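Worm bin vs plain pile for a small yard??
Started by mulchmom_delari, 18 October 2026
4 replies shown, 296 views

mulchmom_delari
ok so we moved in August and I want compost by spring. Yard is tiny, one strip behind the garage. Husband says just make a pile. I want worms. Who's right. Also do worms freeze, zone 5 here

tomato_chu
Pile. Worms are pets. You'll be fussing over them all winter and get a coffee can of castings out of it

Quyên Khương
Disagree with tomato_chu. Kept worms four years, maybe ten min a week. Feed, damp newspaper on top, done. They do freeze tho, mine go in the basement by November. And they'd rather have a boring mix, no onions, no orange peel. Mine climbed the walls the one time I dumped a whole bag of citrus in.

A pile that small never heats up. You need a yard by a yard at least or it just sits there being wet leaves

tomato_chu
Wet leaves ARE compost if you wait. Leaf mold. Takes a year or two, so what

mulchmom_delari
I don't have a year or two lol I have garlic going in

Quyên Khương
Then buy a couple bags for the garlic and start the worms for spring. Different problems

pinyu_y
Pin-yu Yen here, the one with the fence bed. Did both. Pile for leaves, worms for kitchen scraps, they don't compete.

Spent more than 40 bucks on a stacking tray thing first, waste of money, trays dried out. Any deep plastic tote does it. Drill holes up high for air, a few in the bottom, set it on bricks with a tray under

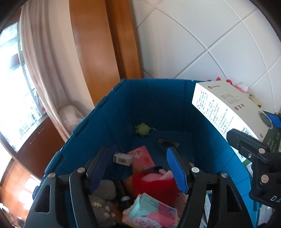 Bedding before worms, not after. Shredded cardboard, wring it out like a sponge, fill it halfway. Handful of garden dirt for grit. Let it sit a few days then add the worms and don't feed them hardly anything the first week. Everybody overfeeds. Thats where the smell comes from

tomato_chu
ok the high holes I agree with. Bottom holes just leak on the floor

pinyu_y
hence the tray

mulchmom_delari
Going with both, husband gets his pile. Is a pound of worms enough for two people?

Quyên Khương
Plenty. Red wigglers, not bait shop nightcrawlers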